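Getting a cat to use a litter box after moving apartments
Posted in Pets & Home by Gerardo Rivera

We moved in October and my cat, Cruzado, has decided the new litter box is a rumor. Same box, same litter, new corner of the bathroom. He prefers the bath mat. I have washed that mat enough to put a child of mine through college.
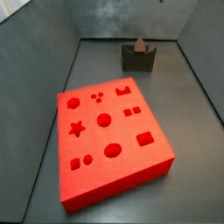
Should I keep him shut in one room until he uses the box again?

Start with one room for a few days, with his food at the far end from the box, then let him out a bit at a time.

Rosalinda Lacson
That last bit is what my vet told me, so it's hers and I only repeat it. Get a vet visit in early too. Males can block up, and straining in the box is an emergency, move or no move.

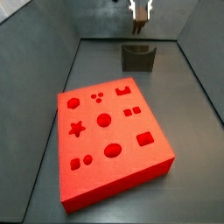
Also take the mat away. I know, cold feet. Mine held out until Thursday and then gave in with terrible grace. Don't scrub the box with anything lemony, cats hate it.

Skukunen
buy a bigger box. they all want a bigger box

Urus

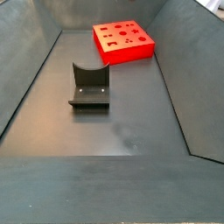 Covered boxes are made for people, and most cats I've lived with hated them. Mine went back to normal once I took the lid off and moved the thing away from the washer. Go for something open with sides that lean outward, like the dark gray bin in the photo, only with one side low enough for an old cat to step over. Then leave it where it is. I moved ours 2 feet and had to start over.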